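Dukdale Public Library
August 2019

1/ The Dukdale Public Library will change its borrowing rules this month. The new rules apply at the Main Street building and the Tapsell branch.

2/ Late fees on children's books and toys end on Monday. Fees already on a child's card will be cleared - no form is needed.

3/ The toy shelf at Tapsell now holds 250 items. Each family may borrow 2 at a time.

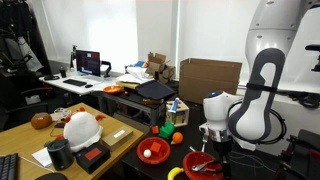 Toys and Play

4/ Toy blocks, play food and small balls may be kept for three weeks. Please return all parts together to the desk, not the outdoor book drop.

5/ Adult late fees stay the same. Cards with a balance over the limit remain blocked until payment is made.

6/ Questions may be sent to the Tapsell desk at extension 2169.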